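# Wunddale Walking Notes: README

Piyumi Dissanayake | 13/07/2018 | 2 min read

Hi! I'm Piyumi, and I keep a pile of notes on the footpaths in and near Wunddale, typed up into one big table so other walkers can use them.

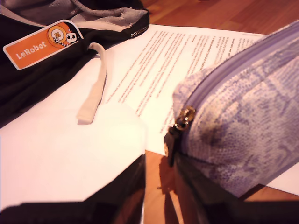 ## What you get

There are 3,000 rows in paths.csv, and every row is one stretch of path between two points you could find on the ground (a stile, a bridge, a gate, that kind of thing). The columns are:

- `path_id`: a number, and please don't read anything into the order
- `surface`: mud, gravel, grass, paved or "mixed," which I used way too much in the early rows
- `steep`: 1 to 5, where 5 means I had to stop and pretend to look at the view
- `dogs`: yes, no or lead
- `notes`: whatever I felt like writing down

The notes column is my favorite part and also the messiest. Some cells say "fine" and some run on for a whole paragraph about blackberries.

## Where it came from

I started with the stretch between Kidgate and the old Kowalczyk mill, just for myself, and then Sajib Bepari asked for a copy and sent it back with his own walks added on the end. After that I gave up on it being small! Blandine Jacquet did nearly all of the Avenau side. She walks a lot faster than I do, so her steepness scores run low. If she gives a hill a 2, bring a snack.

We all write on paper first and type it up at home. I tried typing as I went along and ended up with a row that just said "gtae brokne," so, paper.

## Things that are wrong with it

- The north end of Avenau has 14 rows with no surface filled in. I know which ones they are and I do mean to go back.
- "Kidgate" is spelled with a capital G in the middle in Sajib's rows. If you're filtering by name, lowercase everything first.
- Stiles get replaced by gates and I don't hear about it until months later. Check before you plan a walk with a stroller.
- The mill loop was walked in March, when it was a bog. I've left it as mud, but Rosalind Bellamy tells me it's perfectly nice in summer.

## Using it

Go ahead and use it for anything you like: maps, school projects, a club newsletter. I'd love a mention but I won't chase you for one. It's a plain comma file, so any spreadsheet will open it. Watch out for commas inside the notes (they're in quotes, mostly).

If you find a mistake, send me the path_id and what it should say. New rows are welcome too, as long as you've walked the stretch yourself.

Related

- Wunddale bus stops, with benches
- Typing up wet notebooks
- The Avenau stile list, by Obaidul Patwary
- Kidgate to the mill by the low road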